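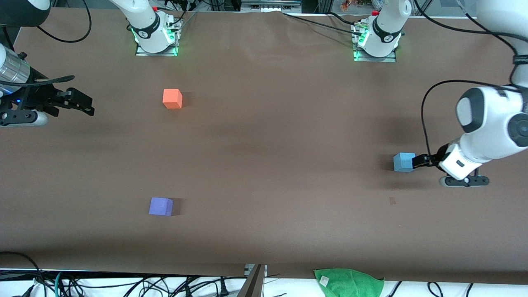

Despina Ghiță read my first draft and said it was all very nice but she still couldn't tell why anybody would cover a perfectly good table in the first place. Fair enough! So I've started this version with the covering, and the foam cubes come after.

My project was on work surfaces, and whether a plain matte sheet makes small foam pieces easier to handle and easier to see. I picked brown mostly out of stubbornness (everyone else in my group wanted white or grey), but I'd also read a few craft forums where people swore that brown was kind to bright colours. Orange-red, purple and light blue all stand out on it, so I went with those for the cubes.

I compared two sheets, which I'll call by the names on their rolls. Brostwood is the heavier one and Stirker is the thin one that creases if you so much as look at it. I spent 224 dollars all up, and I'm still a bit sore about that, as the Stirker roll was the bigger half of it.

Getting the sheet down

This took way longer than the cubes did. The sheet has to run right over the table, and the front hem likes to curl. I tried weighing it overnight with textbooks and that helped the middle but did nothing for the hem. Rolling it backwards on itself for an hour was better. I never got one perfectly flat, and after a while I stopped minding – a slightly curled hem is well away from where the cubes go.

Light was the other headache. Even a matte surface picks up faint lighter streaks, and each cube throws a shadow to one side. For the written part I asked classmates to point to the edge of each cube from the far side of the room. They had no trouble with the orange-red one. Purple was harder, as its shaded side drifts toward the shadow, and a couple of people pointed to the end of the shadow instead. Lavender on top, much darker on the side, so I can see how it happened.

Foam on the sheet

Foam is so light that I expected it to skate everywhere. On Brostwood it mostly stayed put when I nudged the table with my hip. On Stirker the cubes travelled whenever they met a crease. I did 200 nudges on each sheet (my poor hip) and wrote the results in the blue workbook, which is in the lab drawer under Abbasi if you want to check my adding up.

If I did it again I'd leave Stirker out and try a second colour of Brostwood, maybe a dark green. I'd also want a proper lamp, and a Friday afternoon slot when the room's quieter. Despina has the leftover roll until December, so ask her if you need a piece.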